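Can I refinish just the top of a long wooden desk without doing the whole thing?
Posted in Furniture & Woodwork
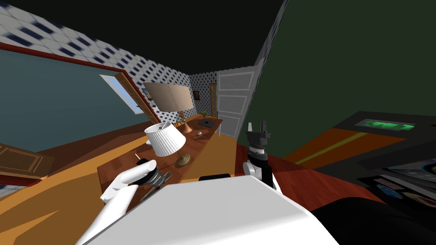 stevberg
I want to redo the top of a desk that goes in a combined bedroom and office. The top has a cloudy patch where a plant pot sat and a lot of fine scratches where I write. The sides and front are fine and I would like to leave them alone.

It is 92 inches long, so getting it out of the room means taking the door off, and I would prefer to do the work in place. I sleep in there too, so smell matters. I have a small orbital sander and 2 quarts of water-based polyurethane left over from a floor job. I don't know what the current finish is. My budget is $200 including anything I have to rent.

Has anyone done only the top? Will it look odd next to the old finish on the front?

flillon
Yes, you can do the top by itself. Most people will not notice a small difference in sheen between a horizontal surface and a vertical one.

Find out what is on there first. Put a few drops of denatured alcohol on a spot at the back edge and wait a minute. If it goes sticky, it is shellac. If nothing happens, try lacquer thinner the same way, with the window open. Lacquer will soften, and polyurethane mostly won't.

If it is shellac or lacquer, the cloudy patch may only be moisture in the finish. Wipe it lightly with a cloth barely damp with alcohol before you sand anything. You might not need the rest of this.

If you do sand, check whether the top is veneer. Look at the end of the desk and see if the grain carries over from the top. If it is veneer, skip the power sander and use 220 by hand with a block. Tape the front edge with two layers of painter's tape and hang plastic over the bed and the closet opening.

Your leftover poly is fine if it hasn't frozen and it stirs out smooth. Strain it. Thin coats, at least two hours between them, longer in October when the room is cool. I do three coats on a desk. Don't put anything heavy on it for 10 days. A lamp will leave a ring sooner than you would think, and so will rubber feet.

Floor poly is usually shinier than furniture poly, so do a test patch. If it's too shiny you can knock it back with a fine gray pad after it cures.

baloch
just put a piece of glass on it. did mine years ago, no sanding no smell. get the edges polished

bondano
Agree with flillon on the testing. One thing to add: if the color comes off on your sandpaper, it was in the finish and not in the wood, and you will have to match it. Take a drawer to the paint store when you go. I matched mine from memory on a Wednesday night and it came out too red.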